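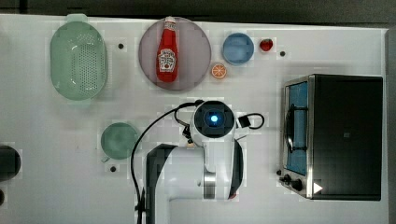 COMMUNIQUÉ DE PRESSE

Buvthorpe, dimanche 5 juin 2022

Benberg lance Skalledum, le kit qui apprend à ranger la cuisine (et qui ne réclame pas de pause)

Benberg annonce la mise en vente de Skalledum, un kit de manipulation destiné aux laboratoires et aux écoles d'ingénieurs qui possèdent déjà un bras robotisé et cherchent encore quoi lui faire faire. Prix public : 3 288 euros hors taxes, pince comprise, patience en sus. 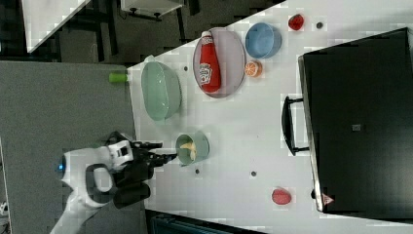 Skalledum réunit une pince à deux doigts, une petite caméra de poignet et un logiciel d'enregistrement des gestes. L'installation demande près de 90 minutes, notice lue. Pour la mise au point, Benberg a choisi la dînette : une fraise rouge, une demi-orange, un flacon de ketchup couché sur son assiette, autant d'adversaires qui ne se saisissent pas de la même façon. Le flacon garde la préférence de l'équipe, sans que la réciproque soit établie.

« Nos clients nous demandaient de la haute précision. Nous leur avons répondu par des légumes en jouet, et ils ont signé quand même », se félicite Garnet Desjardins, directeur commercial de Benberg. Le logiciel est livré avec 11 exercices, du simple transfert d'un bol à l'autre jusqu'au rangement d'un plan de travail.
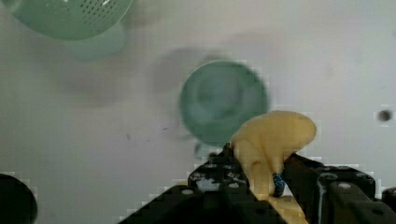 Les objets mous ont droit à leur propre module – ils ont aussi occupé l'essentiel des réunions depuis décembre. « Serrer, tout le monde sait faire. Serrer un peu, c'est déjà un métier », résume Nandini Devadiga, responsable du développement.

Skalledum est distribué par Leclerc Automatisation, livraison sous 13 jours ouvrés. Le bras n'est pas fourni. La vaisselle non plus.

Contact presse : Benberg, service communication, Buvthorpe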